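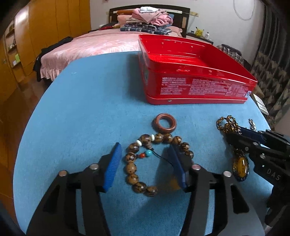

Brown beads, white spacers, one little dot of turquoise. My case against the jewelry box.

I have a strong opinion about bracelets and I'm going to share it whether you wanted it or not: they don't belong in a box. Boxes are where bracelets go to get married to each other. I kept mine in a Lundska one for years, the kind with velvet compartments and a tiny drawer, and every Friday before going out I'd lift the lid, see one big knot and put on the same plain bangle again.

Beads hate being piled up. The cord gets kinked, the little dangly ends wrap themselves around a chain, and then you're pulling on both and hoping (don't pull!). A round beaded bracelet wants to lie flat in its own loop, with enough space that you can see the colors. Brown beads look like nothing much in a heap. Put them on a pale blue table and suddenly you notice the dark veins running through them, and you remember why you bought the thing.

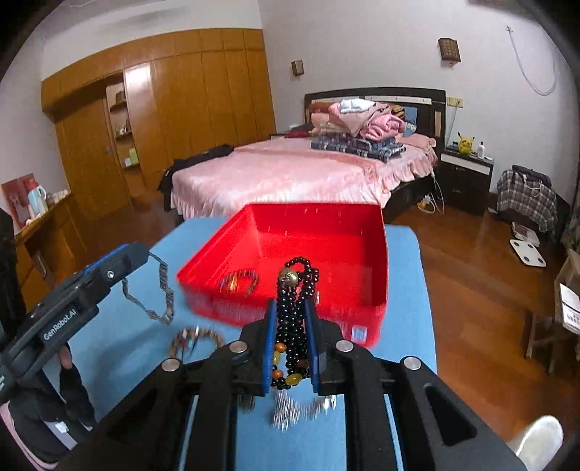 Sorting by the bed: the red tray, the long dark strand and a silver link bracelet.

So I'm a tray person now. A cheap plastic tray, the brighter the better, and it doesn't have to be made for jewelry at all. My sister-in-law swears by her Matsuda organizer with 96 slots, and good for her, but who is filing earrings at seven in the morning? I want to look down and grab.

I do have two rules. Metal and beads stay apart, and long strands get hung up - a hook, a nail, the corner of a mirror, I don't care. I'd also say do your sorting in the bedroom, next to the clothes. You'll pick up a black and gold strand, look over at the pile of pink on the bed and think, oh, those two should meet. That never happened to me with a closed lid.

My sister-in-law says it'll all get dusty. Fine! I'd sooner wipe down eight bracelets I wear than protect a whole drawer of ones I forgot I had.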